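4.2 Sorting from a cluttered basket

We now turn to the part of the study that took up most of our winter, and which we have to admit became our favorite. In the earlier tasks the arm picked single objects from a clean table, and the Grulham planner handled those well enough that there was little left to learn from them. Real households are messier than that. Toys end up under towels, wrappers cling to whatever they touch, and a thing that looked easy to grab from one side is pinned down by its neighbor on the other. So for this task we filled a wire basket with a mixed pile and asked the arm to move items, one grasp at a time, to a row of boxes with round holes in their tops.

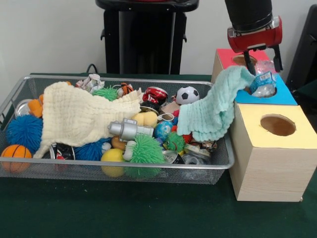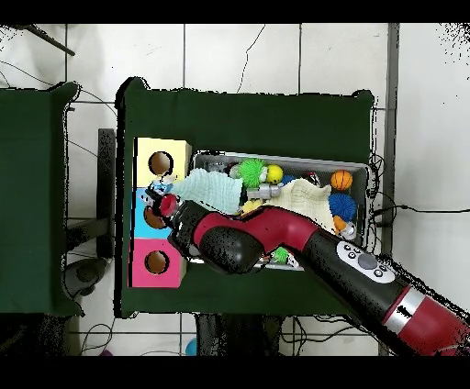

Figure 3. The basket sorting task at two moments, from two viewpoints. In the first view the gripper holds a mint-green towel together with a clear plastic bag; in the second it is over the middle box.

The rules of the task are simple to state. At the start of a trial the pile is tipped out and put back by hand, without any attempt to arrange it nicely, and the arm is sent to its resting pose. It then has a fixed budget of grasps. After each one, the policy decides whether it is holding a single item, more than one, or nothing at all, and in the case of more than one it may choose to carry on, to put everything back, or to shake gently and look again. We call that last choice a "second look," and it is the main thing that sets the Tamihana policy apart from the baseline we compare it with.

Perhaps a word is in order on why we care so much about double grasps. In our first pilot runs, back in February, we scored a trial only by whether the right item ended up in the right box. It seemed a fair measure at the time, and it gave us very pleasant numbers! But when we sat down and watched the recordings together, we kept seeing the same thing: a soft item would come up with a passenger, the passenger would fall somewhere between the basket and the boxes, and the score sheet would happily count a success. Cloth is the worst for this, as anyone who has emptied a toy chest will know, and thin plastic is not far behind. We threw those scores away and started over with a stricter one, in which a grasp counts only if the gripper carries exactly what it meant to carry.

Under the stricter score we ran 143 trials with the full policy. Of these, 70 were finished without any double grasp, and in another 51 at least one double grasp took place but was noticed by the policy and put right before the item reached a box. The remaining trials ended in failure of one kind or another, most often because an item was dropped outside the basket where the arm is not allowed to follow it. We were a little surprised by how large the middle group was. It suggests to us that much of the value lies in catching mistakes early, and that a policy which never looks at its own gripper will go on making them however well it plans.

The second look is not free, of course. Each one costs some 3 seconds, and on a pile made up mostly of hard, round things those seconds are largely wasted. Balls either come up alone or roll away, and a shake tells the policy very little it did not already know. We tried letting the policy skip the second look whenever it was confident that the item was rigid, using the material labels from the Tratov set, and this made the easy trials faster. It also brought back a few of the old errors, chiefly where a rigid item was resting on cloth and the fingers closed on both. For the results reported in this section we left the skip turned off, and we return to it in Section 5.

Readers who wish to repeat the experiment should know that the viewpoint matters more than we had expected. From straight overhead, a towel hanging from the gripper can hide nearly everything beneath it, and the arm itself covers a good part of the basket during the approach. A view from the side shows what is dangling but loses the depth of the pile. The Umura tracker joins several views and votes among them, and when we removed the side view from the vote, the policy became noticeably too trusting about what it held. We had no time to test every combination of views, much as we would have liked to, and we would be glad to hear from any group that does.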